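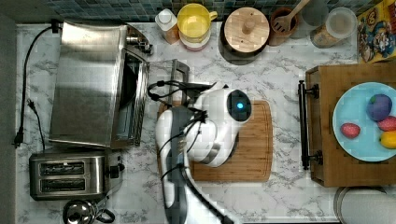
22/01/2022 – por Armelle Chevalier

Oi, gente! O pão de fermentação natural enfim cresceu – 12 horas na geladeira e pronto.

> Alguém da lista ainda usa a farinha Valico?
> A minha massa fica mole demais.
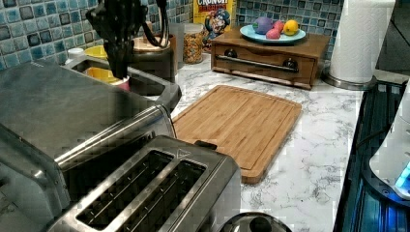 Uso sim, mas com menos água, e sovo bem mais do que manda a receita.
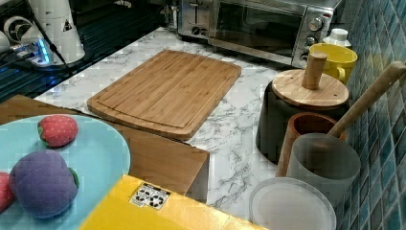 O miolo só firma depois de frio, então espere! Eu fatio numa tábua de bambu com canaleta em volta, que segura as migalhas (quase todas).
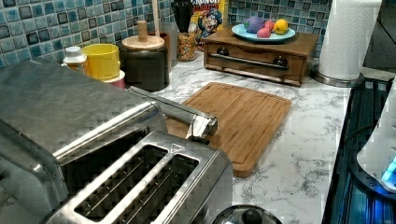 Torradeira e tábua, na bancada.

Em setembro conto do centeio. Beijos!

Contato: lista Cukico | © Cukico | Voltar ao topo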